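The marker that kept spinning, and the bug I blamed on everything else

I have been promising a proper write-up of the marker problem for a while, and last night at 2 in the morning I finally had a clean set of runs, so I'm writing it while I still remember how annoyed I was!

If you're new here, I've been teaching a small arm to pick markers up off my table and drop them into a mesh pen cup. That's the whole job. It sounds tiny and I love it. The control code is a project I call Nirnby, the gripper is a two-finger Solletti I bought secondhand, and the wrist camera feeds a little policy I train overnight. For most of October it went wonderfully. The arm would reach down, close on a marker, lift it, swing over to the cup and let go, and I would clap like a kid every time.

Then the drops started going bad. The marker would leave the table just fine, get most of the way to the cup, and hit the rim instead of going in. Sometimes it bounced off and rolled onto the floor. Once it knocked the whole cup over, and I spent a good while on my hands and knees under the desk (found two pens and a hex key I'd given up on, so not a total loss).

I pulled the log and counted. Out of 200 attempts, 23 had ended on the rim or the floor. With a job this simple that's far too many, and what bugged me most was that the failures came in clumps. Nine good ones, then three bad ones in a row, then good again for half an hour.

My first suspect was the lighting. I moved my lamp all over the place and retrained with the new shadows. No change. My second suspect was the camera mount, which I took off, cleaned and put back with fresh screws, and that cost me an evening of recalibrating for nothing. Third suspect was the policy itself, and I'm a little embarrassed by how long I stared at loss curves.

What got me moving again was going through the wrist camera stills one at a time, slowly, with a big mug of tea.
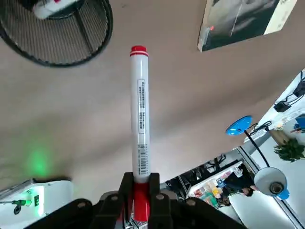 Red cap between the fingers, barrel nearly upright, pen cup up in the corner.

When the grip looks like that, low on the marker and close to vertical, you'd think there was nothing to worry about. I certainly thought so! But holding a long thing near one end means all that barrel is free to act as a lever, and a cap is a slick, round, hard thing to pinch. Any loss of squeeze and the marker starts to pivot in the fingers. By the time the arm gets to the cup, the end you're aiming with has wandered off to one side.

So why would the squeeze drop? The stills couldn't tell me that, but the gripper's own current log could. Nirnby asks for a holding force when the fingers close, and I had always assumed the gripper kept it until told otherwise. I put the request and the motor current on the same plot, and there it was at sample 922: the request flat as a table, the current sagging to well under half. The Solletti has a heat guard. When the motor warms up it quietly backs off the holding current, and it doesn't report this unless you poll a status byte I had never once read. That explained the clumps as well. A run of slow, careful grasps would warm the motor, I'd get a few slips, and then a quicker stretch let it cool down.

I was so happy I did a lap of the room.

The fix came in a few parts. Nirnby now reads the status byte on every cycle, and if the guard kicks in during a carry, the arm stops, lowers the marker back to the table and waits. It used to charge on regardless, which gives me the shivers now. Dropping a marker is funny. Dropping my soldering iron stand would have been a lot less funny, and that was next on my list of things to try. I've taken it off the list.

I also lowered the holding force, which felt completely backward, but a gentler squeeze keeps the motor out of the hot zone in the first place. To make up for it I stuck thin rubber pads on the fingers, from a sheet I ordered from Gyamfi. And I threw out the demos where I'd grabbed markers by the cap and recorded new ones gripping nearer the middle of the barrel.

Last night's batch had one miss, and that one was my elbow bumping the table.

Still to do: the pads are already a bit shiny on one side, so I want to see how long they last. I also want to move the heat check into Plemness, my logging tool, so it shouts at me on screen. If any of you run the same gripper, please go read that status byte and tell me what you get. I'd love to know if mine just runs warm.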